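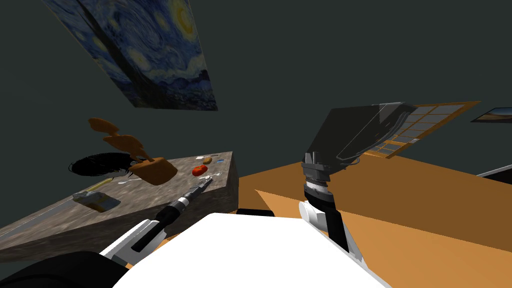

According to Yao-tsung Leung, a glazing bar is any member inside the outer frame of a window that holds the edge of a pane, and a strip stuck to the face of a single sheet of glass should not be given the name. Most trade usage is looser. Joiners and window makers commonly call both kinds glazing bars, and separate them when needed as "true" and "applied" bars.

Glazing bar

A glazing bar (also astragal in Scotland, muntin in North America) is a narrow strip of wood, metal or plastic dividing a window or glazed door into smaller panes. It should not be confused with a mullion, a heavier upright that divides one window light from the next and often carries load.

Origin and purpose

Early window glass was made in small pieces. Crown glass was spun into a disc and cut up, and the size of the disc set the largest pane that could be had from it. A wider opening therefore had to be filled with several panes held in a grid. Cylinder glass and later plate glass gave larger sheets, and by the second half of the nineteenth century many new houses had sashes with a single vertical bar or none. Bars remained in use for the sake of appearance and because a small pane is cheap to replace.

Profile

A wooden bar has a rebate on each side of its outer face to receive the glass and putty, and a moulding on its inner face. The usual mouldings are the ovolo, the lamb's tongue, the gothic and the plain chamfer. Early bars were thick and flat. Later ones became deeper from front to back and much thinner across the face, which let in more light with little loss of stiffness.

In the Rivbridge survey of town houses, Sorin Ivanov recorded 377 sashes with bars judged to be original. Of these, 178 were ovolo and 105 lamb's tongue. The rest were of mixed or uncertain section. The commonest face width in the ovolo group was 27 mm. Ivanov cautioned that repeated painting makes face widths hard to measure, and that the figures for the Lomon terrace were taken from the inside only.

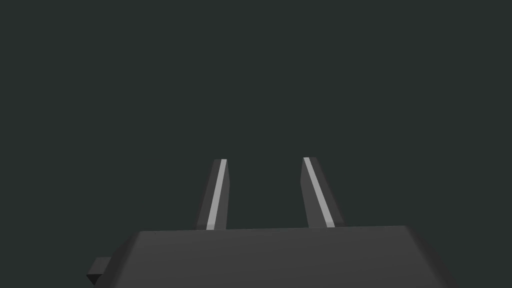
Jointing

Where bars cross, one is normally left whole and the other is cut and joined to it. In sliding sashes the upright bars usually run through, as they take the greater strain when the sash is raised or dropped. In casements and doors the practice varies. The joint may be halved, tenoned or dowelled. The moulding is either mitred or scribed; scribing is preferred in softwood because a mitre opens as the timber shrinks.

Metal bars are made from rolled steel, cast iron, bronze or extruded aluminium. Steel bars of T section are interlocked at the crossing by slotting one through the other.

Double glazing

Sealed units are heavier than single glass and need a deeper rebate, so a true bar for double glazing tends to look wide. Three methods are used to avoid this: slim units with a reduced cavity, spacer bars fixed inside the cavity, and applied bars bonded to both faces of one large unit. The Altıntaş bar, a pattern once made at Undesach, combined the last two, with a spacer set behind each applied strip.

Decay and repair

Failure usually begins at the putty line of the lowest bar, where rainwater collects behind cracked paint. Sound timber can be kept by splicing in a new length with a long sloping joint. The moulding is run to match before fitting, since it cannot easily be cut in place.

See also

Casement window
Leaded light
Mullion
Sash window
Transom

Page last revised Mar 20, 2020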